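Budget thread. We are two people in a small shop in Ustdale and we do data collection and gripper testing for other companies. I'm putting our equipment plan for the year up here because I could never find one when I started.

The list was 7 lines long in January 2025. It is shorter now.

Line one is the arm. We looked at buying new and gave up on that fast. The one we want is a used six-axis from Dokico, with the controller and the teach pendant included. They won't hold it without a deposit and the deposit is not refundable. I asked twice.

Shipping on the arm was a separate quote. It comes on a pallet, and we don't have a dock, so add a liftgate truck. If you are in a regular storefront like us, ask for the liftgate price before you compare sellers. The seller with the lowest sticker was not the lowest once it was standing on our floor.

Line two is the hand-worn kits. These are what pay the rent right now. A person wears one, does a task, and the sensors record it. No arm needed. We own two and I want two more before we take any more jobs.

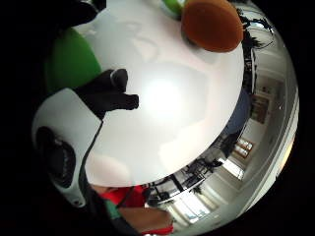 Agustina Lagos replied that she would put the arm money into kits this year and rent an arm when a customer asks for one. She said her own arm sat for most of its first year while the kits were booked every day.

Fair point, and I went back and ran it. Renting from Fastitside has a one-month minimum. If we need an arm for three separate jobs this year, the rent comes out close to the used price and we own nothing at the end. If we need it for one job, she's right by a mile. We have one job signed that needs an arm. One more is talking to us.

So the arm moved down. Kits first, arm in the second half if the other job signs. I told Dokico we would pass on this unit and to call me when the next one comes in.

Kits, then. The price per kit is only part of it. Budget for gloves in more than one size. Budget for straps and cables. Cables are what we replace most. I had a spares line of $100 for the whole year and we went through it by spring last time. This year it's $1000 and I expect to use it.

Storage. I left this off completely last year. Raw recordings pile up fast and customers want us to keep them until they sign off, and sign-off can take months. We are buying 8 drives, half for working copies and half for backup. Same model for all of them so I can swap one without thinking about it.

Khang Phan asked what we do for props. Mostly household stuff. Hard shiny things, soft things, things that are awkward to get your fingers around. Thrift stores are fine for this. I keep it as its own line because it's small and constant and it used to hide in office supplies.

Insurance went up when I told them about the arm. Tell them before you order, not after. The quote came back in four days and changed what we could spend on the stand. Now that the arm has moved I have to call and get it taken off again.

Things I cut: the second workbench, a nicer compressor, and the Đồng vision package. The vision package is good and we tried the demo. No customer has asked for it, so it waits.

Things I did not cut: training hours. When a new person starts on a kit, the first day or so of recordings usually gets thrown out. I count that as a cost of the kit and put it on the same line.

Kit order goes in the first week of February. Lead time is supposed to be around three weeks. I'll add the final number here when the invoice comes.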